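Ticket 649 — Skindton Respiratory Lab
Device: Donda spirometer, port 6
Fault: flow reading drifts after 54 breaths

6 August 2025: Zero check failed. Swapped the pressure line, no change.

Later: Reset the offset to 475 and reran. Drift gone on two runs, back on the third.
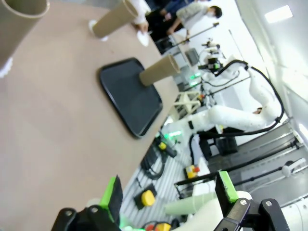 Drift follows the sensor head, so the base unit is cleared. For bench checks use a plain cardboard tube, like the one upright on the black tray, as a dummy mouthpiece. New head ordered. Ticket stays open.

Contact Skindton support | Back to top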